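2025-05-01
By Taner Baysal

Minutes of the Jenley Street Food Shelf spring meeting

Okay, I said I'd write these up the same night while I could still read my own handwriting, so please forgive the state of them. We started a little late because the side door was locked and Bülent Soylu had the key in his other jacket. Fourteen chairs out, most of them filled, and somebody brought poppy seed cake (thank you, whoever you are, the plate is still in the kitchen).

Last meeting's minutes were read and accepted, with one fix. I had put that the freezer was bought in December, and it was only ordered then. Fixed!

Money. Bülent went through the sheet. We have 2,054 dollars in the account after paying the electric bill, and the Tekin bakery has said they'll keep up the bread through the summer. There was a question about the jar by the door and whether it gets counted in that number. It doesn't, it goes straight to milk, and it always has. We agreed to write that on the jar so I don't have to keep answering it. Bülent also wants receipts handed in within the month, and he looked at me when he said it. Fair enough.

Opening hours. This took the longest and I won't put all of it down. The evening opening has been busy, and the morning one has been slow except for the older folks from Brestavska Court, who really do count on it. One idea was to drop the morning and stay open later at night. I was against it, and so were the three people from the Court who came along specially, and I thought they put it very well – the late bus doesn't stop there, and that's pretty much the end of the argument. We're keeping both. The evening opening gets an extra 40 minutes starting next month, as a trial, and we'll talk about it again at the fall meeting.

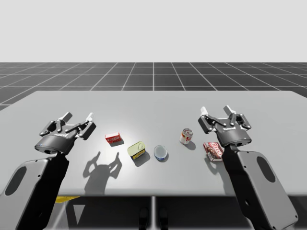

The spring drive was next, and I'm happy to say it went great. We handed out 194 bags, which is our best spring so far, and only ran short on cooking oil. The trouble is still what people give us. We get mountains of pasta and hardly anything to put on it, so the new flyer is going to ask for small stuff that stacks and keeps: a can of soup, a squat tin or two, a little box of something. Soup with an easy-open lid if you can find it, please, as plenty of our families don't have much of a kitchen. I read my draft of the flyer out loud and was told it was too long (it was). Going to cut it in half and send it around again.

Dates on cans. We've had this out before and we had it out again. Anything past the date on the label goes to the side shelf and gets looked over by two people, and dented cans go in the trash if the dent is on the seam. Baby food past its date is never handed out, full stop. Bülent will type it up large and tape it above the sink, replacing the old sign that fell behind the radiator.

The van. Flotutar Rentals has put the day rate up to 45 dollars, and we use them twice a month. A couple of people felt we should shop around. I like that they let us bring it back late, and I said so, but I've been asked to get two other prices before the next meeting and I will. If you know anybody with a van and a clean license, grab me.

Shelving in the back room – the bottom shelf is sagging again under the rice. We talked about moving the rice to the floor on a pallet and got stuck on mice. Left open. I'm going to look at it with a level and a flashlight and report back.

Any other business. The summer picnic is on, same park as before, and we need someone with a big cooler. The kids' coloring table was a hit at the drive and we'd love more crayons, the chunky kind. Somebody left a green umbrella and one gray glove, both on the hook by the stairs. And could whoever borrowed the label maker bring it back? No questions asked, I just miss it.

We finished up with cake. Next meeting is in the same room, date to come once I've checked with the choir, who have the hall most evenings now. Corrections to me, Taner, at the front desk or by a note in the box.

6 comments
Shared 11 times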